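Margus Dambrauskienė

Right, chopstick holders. I've been told for months that a "proper" one will change my kitchen. I have had a proper one since March and I have opinions.

The claim from Krūmiņa, who sell these things, is that a metal holder with holes in it "lets your chopsticks breathe". They're sticks. They were breathing fine in a jam jar. 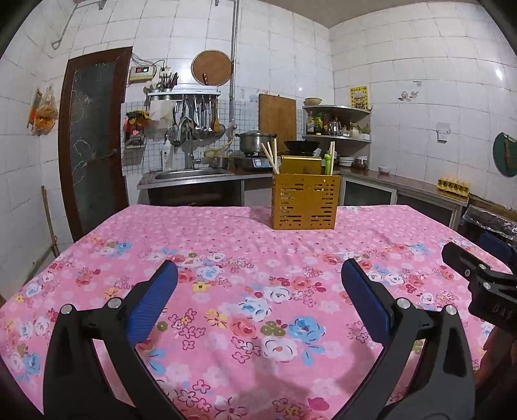
Fine, the holes do let air in. But air getting in is one thing and water getting out is another, and the shop page talks about the first and goes very quiet on the second. Ask where the drips go. I asked. I got a discount code.

Mine lives on the table, and my tablecloth is fabric. So whatever comes off the chopsticks goes into the cloth unless I put a saucer under it. At that point I own a holder and a saucer, and the jam jar is looking at me.

Then there's the reviews. Gamidari has 3522 of them for one holder and I read far more than I should have. Loads say "looks lovely". Hardly any say what they keep in it. A few had clearly never taken it out of the box.

Somebody replied to say I should get the Binell one because it holds up to 200 chopsticks. Who is this for? How many people are coming to dinner?

I'll give the gold colour this much, it cheers up a room full of white tiles. The pink cloth does that too and it was cheaper.

Something I do believe, after a lot of washing up: dry them with a tea towel first. Properly, both ends. Then it hardly matters what you stand them in. No product needed, so don't expect to see it advertised.
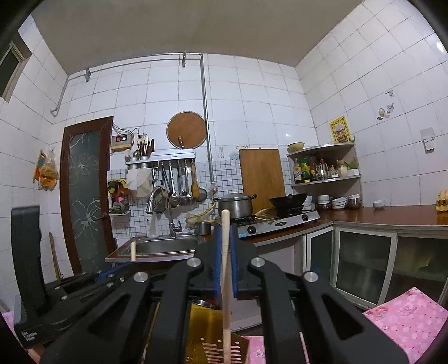 Pale wood, rounded tip.

On coatings. Tritis wanted me to oil mine with their special oil, 186 of something in a currency I had to look up. I used nothing. Ask me again next year, but so far they're still chopsticks.

And the advice to sort them by length, tip up, in matching pairs? I've tried it. It lasted 3 meals. Now they go in however they go in, next to whatever else needs standing up.

Would I buy the holder again? Probably not at full price. Would I go back to the jar? The jar has got jam in it now, so that's settled for the moment.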